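Standetti Two-Arm Peg Cell: Setup and Care
Sold and serviced by Starnent, Drelldale

The Standetti is a bench cell for people who would like two robot hands to put pegs in holes and are prepared to be patient about it. You get two arms, two jointed hands, a dark table and the white practice board with its blue parts. The black backdrop is included, and yes, customers do try to leave it in the crate. 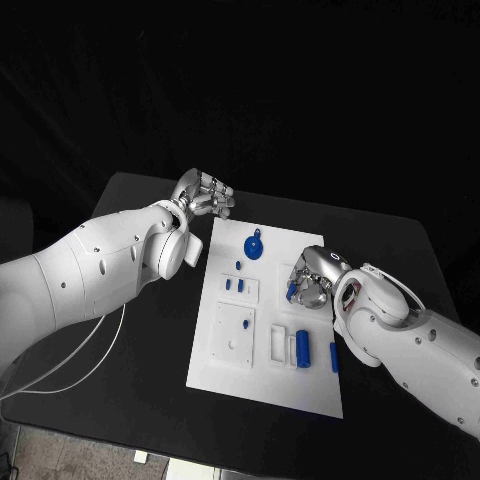

Allow 125 minutes for first setup. Ingvar Hafstein once did it faster and then spent June finding out which step he had skipped. Set the table level, bring in the arms, and run the zero routine 3 times before either hand goes near the board.

Route the cables so they hang in an easy curve at full reach. A tight cable works perfectly until the day of your demo. 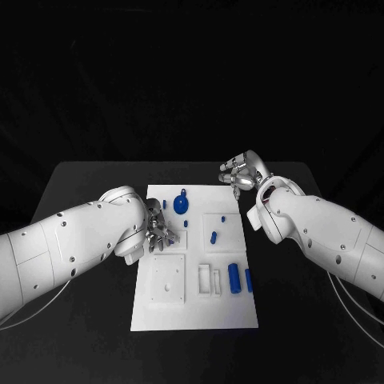
BOARD AND FIXTURES

The fixtures are white, the parts are blue, and the vision software is fussy about both. Wipe the board with a dry cloth. Zoëga spray cleaner leaves a lovely shine, which the software will try to pick up.

Teach the peg positions with one hand lowered and the other parked high. The manual permits teaching both at once. The manual was written by an optimist.
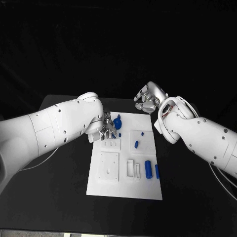 Left hand down at the board, right hand raised.

Every 20 hours, check the finger joints for play and the shell screws for tightness. Use the supplied driver. Þórey Bach on the service desk can tell from a photo when you haven't. 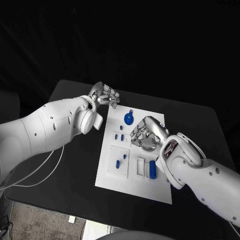
If a hand stalls over the board, press stop and back the arm out with the jog keys. Pulling on the fingers voids the warranty and gains you very little. Fault 354 means a wrist has lost its zero; repeat the routine from setup.

Spare pegs are sold by the bag. Order the bag.

Parts and service: ask for Þórey Bach or Aksel Norðdahl
Page updated Wednesday, October 13, 2021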